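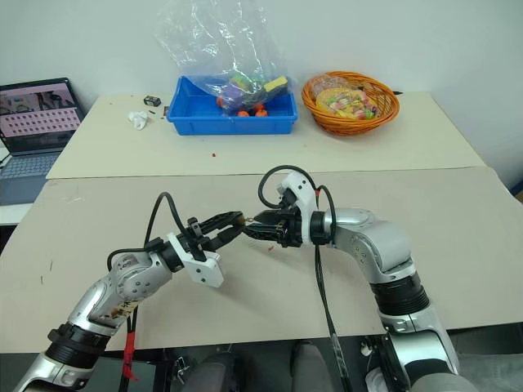 Small Brass Padlocks: Keeping Them Turning, Keeping Them With Their Keys

I have a soft spot for little brass padlocks, and I suppose it comes of having had a shed, a garden gate, two toolboxes and a trunk in the attic that all needed one at some point or other. They cost next to nothing, they last for years if you treat them halfway decently, and yet I would bet that most of you reading this have at least one in a drawer with no key, and a key in some other drawer with no lock. Pour yourself a coffee and let's sort them out together. It's a nice job for a gray February afternoon when you can't do much outside anyway.

Getting set up

Do this at a table, sitting down, with decent light. A plain, pale tabletop is a blessing for small brass things, and if yours is dark, spread an old pillowcase over it. I like a plastic tray with raised sides close by for anything I'm not working on that minute (keys roll and slide more than you'd think, and the heating vent in our floor has already swallowed one of mine). A big clear plastic bag is good for the locks still waiting their turn, so you can see what's in there without tipping it all out.

You'll want a couple of soft rags, a wooden toothpick or two, an old toothbrush, a bit of dish soap, and some powdered graphite or a dry lubricant made for locks. I use one called Prelanach that comes in a little puffer bottle, and a bottle has lasted me longer than my last car did. Any dry one will do the same work.

Matching keys to locks

Start here, before you clean anything! Lay your stray keys out in a row and take up one lock at a time. Most small padlocks have a maker's name or a number stamped someplace, and now and then you'll get lucky and find the same number on the key. Mostly you won't, and then you just try them. Slide the key in gently. If it stops halfway, take it out and go on to the next; leaning on it will only bend the blade, and those thin little keys bend like nothing at all. If it goes all the way in but won't turn, don't give up on it quite yet, as the lock may only be gummed up inside. Put the pair aside together and come back to them after cleaning.

When you find a match, leave the key right there in the lock. I used to pull it out and set it alongside, feeling very organized, and then the telephone would ring and by the time I got back I had the whole muddle to do over again. My neighbor Kiri McPhee ties each pair together with a twist of red yarn, which looks very cheerful, and I may start doing it too.

Cleaning the outside

An old brass body goes a soft brownish gold with darker smudges along the edges, where it has been handled and rubbed for years. I leave that alone, myself. I think it looks handsome, and a bright, scrubbed padlock on an old gate looks to me like somebody wearing new shoes to dig potatoes. But if you want yours shiny, there are plenty of brass polishes in the hardware store, and a dab on a rag is plenty. Keep it well away from the keyway. Polish that dries inside a lock turns to a kind of chalk, and then you have a worse trouble than the one you started with.

For plain dirt, a damp rag with a drop of dish soap does it. Wipe, wipe again with clean water, and dry it right away. The toothbrush is for the corners around the shackle, where the grit likes to sit.

Cleaning the inside

Hold the lock with the keyway facing down and tap it on the heel of your hand a few times. You might be surprised at what falls out of a lock that has spent its summers on a sandbox lid. Use the toothpick just at the mouth of the keyway to loosen any fluff, and don't go poking deep, as a broken toothpick in there is a miserable thing to get out again.

Then puff in a little graphite. A little! Put the key in and take it out five times or so, wiping it on the rag each time, and only then try turning it.

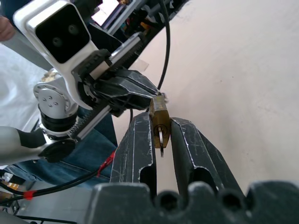
The trick with a lock this small is to keep hold of the body and let the key do the moving. Grip it low on both sides so your fingers are clear of the keyhole, and keep the key straight as you turn. If you twist the body one way while you twist the key the other, the blade takes all the strain, and it's the blade that goes. Anyone with stiff hands (mine are no picnic in the mornings) can stand the lock between two folded rags in a small vise, closed only as far as it needs to be to stop the lock from wandering.

Please don't use cooking oil. I know it's right there by the stove, and I did it myself years ago on a Doolan padlock I was fond of, and it worked beautifully for a month and then went sticky as jam. I got it going again, but it took most of an evening and more patience than I care to remember.

If the shackle is the stiff part

Sometimes the key turns just fine and the shackle still won't pop. Push the shackle in toward the body first, hold it there, turn the key, and then let it up. That takes the pressure off the catch. A speck of graphite down each shackle hole will help for next time. Work it open and shut until it moves freely.

Putting them away

Close the locks before you store them, so the insides stay cleaner, and give every one a tag. A bit of card on a string will do: "garden gate," "blue toolbox," "attic trunk." If there's a second key, keep it somewhere else altogether, in an envelope with the same words on it. Mine live in an old cookie tin on the pantry shelf, behind the flour, and the whole family knows about the tin.

The locks that never did find a key go in a separate bag. I give mine one more try the following winter with whatever keys have surfaced in the meantime, and after that they go in the scrap metal.

Outdoor locks want the graphite twice a year, once in spring and once before the frost. Indoor ones you can leave until you notice them getting grumbly.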